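Stain Removers: Your Questions
By Štěpánka Vaněk, Welton

Do I need a different product for every stain?
No, whatever the store shelf tells you. I keep 2 things in the laundry room: plain dish soap and an oxygen bleach powder. Most "specialist" bottles I've looked at are one or the other with perfume added.

Does cold water clean as well as the ads claim?
For sweat and everyday dirt, yes. For cooking oil I have my doubts. Try the cold cycle first if you like, but check the spot before the shirt goes in the dryer.

Will vinegar set the color in new clothes?
People swear by it. I've never seen it work on store-bought cotton. Modern dyes are either fixed at the factory or they aren't, and a cup of vinegar won't change that. Wash new reds separately for the first 3 loads.

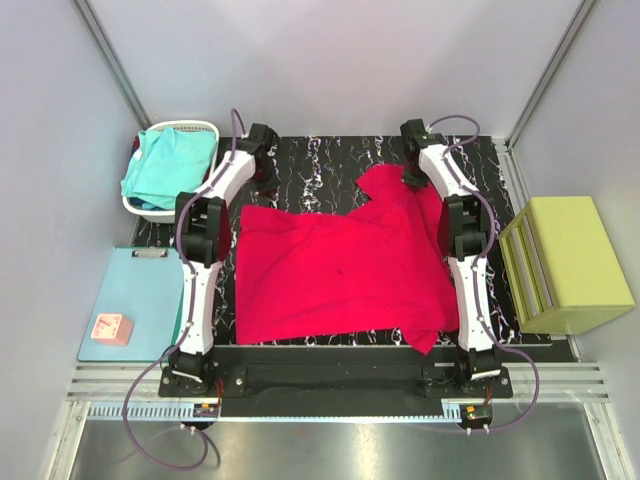 What about color catcher sheets?
They pick up some loose dye. How much would have landed on your other clothes anyway is harder to say, and the box doesn't tell you. I wouldn't trust one with a white blouse.

Is club soda good for red wine?
It's water with bubbles. Blot, rinse, blot again. Tap water costs less.

My machine has 32 programs. Which should I use?
Probably the same three you use now. Ask the salesman what "Fresh Care Plus" does to a towel and see how far you get.

Can I write to you with a stain?
Yes, but please say what the fabric is and what you already put on it.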